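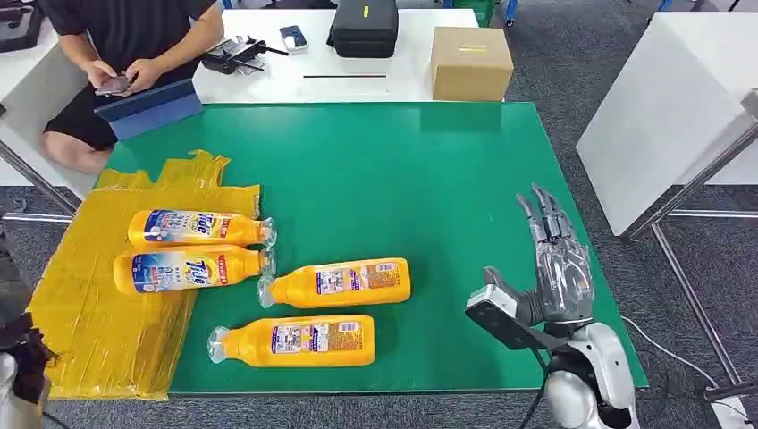
Figure 1. Tide bottles, caps on.

Section 2. Setting Up the Washer

These steps apply to the Busden 124 front-load washer as installed in the Kunolwood apartments. Read the whole section before you move the machine. The washer is heavy and takes two people to lift.

Before you start

Check that the floor is solid and that the drain standpipe is clear. Keep the carton until you have run the first cycle. The inlet hoses, the wrench and the plastic hole covers are packed inside the drum.

Remove the shipping bolts

1. Stand the washer with its back toward you and leave the power cord unplugged.
2. Loosen each shipping bolt with the supplied wrench. Turn counterclockwise.
3. Pull each bolt straight out together with its rubber sleeve.
4. Press the plastic covers into the holes until they click.

CAUTION: Running the washer with the shipping bolts in place will damage the drum suspension.

Note: Put the bolts in a bag and store them with this guide. You will need them again if the washer is moved to another unit.

Connect the water

5. Run each faucet into a bucket for a moment to flush out grit, then close it.
6. Fit a rubber washer into both ends of each inlet hose.
7. Attach the hot hose to the inlet marked H and the cold hose to the inlet marked C. Tighten by hand, then give a short turn with pliers.
8. Open the faucets slowly and look for drips at both ends.

If a joint drips, close the faucet, take the hose off and reseat the rubber washer. Do not use thread tape on these fittings – it stops the washer from seating.

Connect the drain

9. Hook the drain hose over the standpipe using the curved plastic guide.
10. Fasten the hose with the cable tie. Leave the top of the standpipe open to the air.

CAUTION: Do not push the hose all the way down the pipe. Water can siphon out of the drum during the wash.

Level the machine

11. Slide the washer into place and set a level on the top panel, first side to side and then front to back.
12. Turn the feet in or out until the bubble is centered.
13. Press down on opposite corners. If the machine rocks, lower the foot that is off the floor.
14. Tighten the lock nuts up against the cabinet.

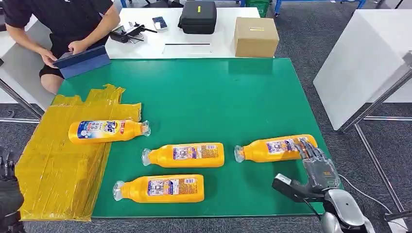
Kunolwood Building Services – Laundry and Appliances

Run the first cycle

15. Plug the cord into a grounded outlet. Do not use an extension cord.
16. With the drum empty, add a small amount of high-efficiency detergent to compartment 2 of the drawer.
17. Select Cotton, Hot, and press Start.
18. Stay nearby until the washer has filled, drained and started to spin.

If the display shows F2, the washer is not getting enough water. Check that both faucets are fully open and that neither hose is kinked, then press Start again.

Some vibration during the final spin is normal. If the cabinet moves across the floor, stop the cycle and repeat steps 11 to 14.

To report a leak or a damaged part, contact Sirkka Kokkonen at the service desk. Requests to move a washer go to Aníbal Marulanda.

Continue with Section 3, Loading and Daily Use.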